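Grasp planning on soft objects: gallery
December | by Jad Khasawneh
Filed under: Software / Perception & Planning

In this gallery we collect work behind the new release of Lollside, our planner for two-finger grippers. Most planners we tried before were made for boxes and bottles. They want a rigid shape, and when they get cloth they return either nothing or 700 candidates with almost the same score. Lollside takes a depth map and a rough material label, and gives back 3 grasps with an opening width for each one.

The material label comes from Plulturside, the perception module which Wilma Morrison maintains. She trained the present version on 1000 household recordings, and she is still not satisfied with thin transparent things. On fabric it is already quite good - the edges are found well, also when the cloth is dark.

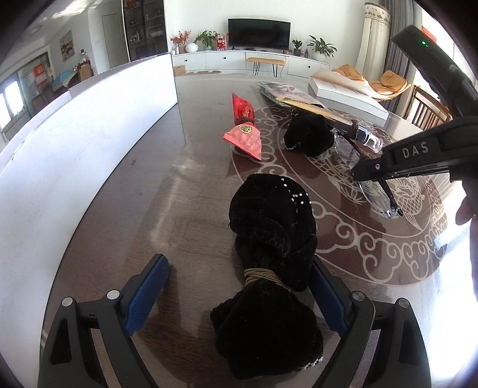
Black velvet between the blue pads, eyeglasses in the second gripper. The glass table top with its white cloud pattern is a hard background for segmentation.

For clear lenses the depth map has holes, so the planner now searches first for the temple arms and the rim, if there is one. For a tied bundle it prefers the narrow part near the cord. Both rules are in the file grasp_priors, and you can turn them off one by one.

When 2 grippers share one table, the planner keeps a free corridor between them. The corridor is still a fixed width. Wilma wants to compute it from the speed of each hand, and this change is planned for the next release.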